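Search this site
Search

OUT AND ABOUT: OPEN AFTERNOON AT STADANCE

Seventeen of us signed up for the robot visit at Stadance, which is a better turnout than we managed for the summer cookout. The draw was a pair of arms and an old Dell desktop, opened up on its side, and the processor that goes in it.

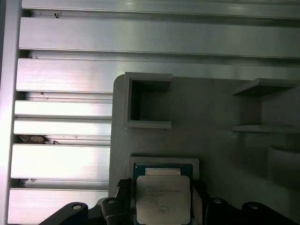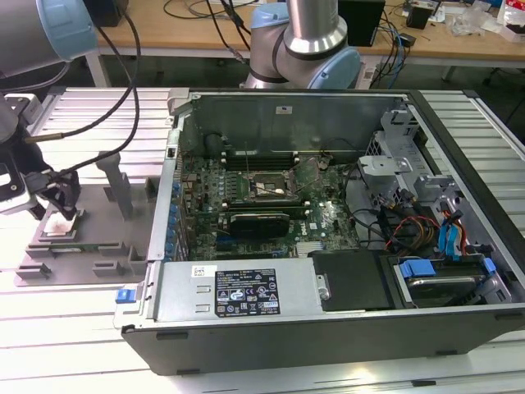
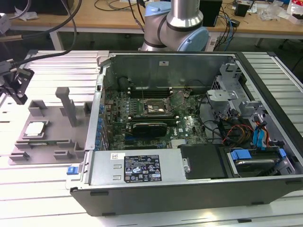

Manaia Waaka, who ran the demo, told us the job is getting a processor in and out of a computer without wrecking either one. I have done this by hand exactly once, in my own kitchen, and I'm told the smell lingers. Her team has set itself a goal of 1000 tries by August. They had logged 7 that morning before the coffee came out.

Most of the questions were about speed. It's slow. Drillier folks in the back row wanted to know if it could do laptops (no) and whether it would take their jobs (she asked what their jobs were, and the answer took so long that we moved on). I asked what happens when a pin gets bent. "We buy another Dell," she said.

The next visit is to Kaczmarczyk, where they have promised us a palletizer and sandwiches. There are 6 seats left in the van. Put your name on the sheet by the front desk, and please write it so that somebody else can read it. Closed shoes required, same as last time.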